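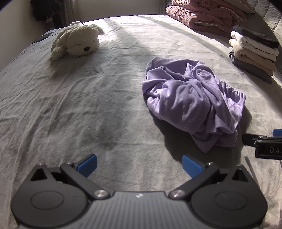 I've wanted to see the Nustden open day for ages, mostly because I buy their bedding and have never once managed to fold any of it properly. They'd set up a row of little mock bedrooms at the back of the showroom, and the one I stayed in longest was the laundry one, where the idea was that you fold everything on the bed before it goes back in the cupboard. There was a pale grey sheet with a lovely soft feel to it, a neat stack of folded clothes, a great fat pink blanket folded up behind that, and a curly cream plush toy with a little heart-shaped nose keeping an eye on us all. And then the purple thing, all in a heap, with a gathered edge down one side. My downfall!

Tyra Kristiansen was running the folding session and she was very patient with us. Her advice was to find the corners first and forget about the middle until you've got them all in your hands (I kept losing one). You tuck one corner into the next, lay the whole lot flat, turn the ruffly bits inwards and then fold in thirds. Mine came out more like a cushion, but it did stay shut, and I've done two at home since with better luck.

After that we had a walk round the sewing room with Chaiwat Boonchu – 17 machines, very loud, very warm, and a wonderful smell of steam. He let us feel the different weights of cotton and I could have stood there all afternoon. The tour groups take up to 31 people, so book early if you want to be near enough to hear him.

The tea was from Srithong next door and the coconut buns were gone by the time I got there, so go there first and do the rest later. Parking is round the back, past the blue gates. I came home with two pillowcases and a blanket I hadn't planned on, and the next open day is up on the board by the till.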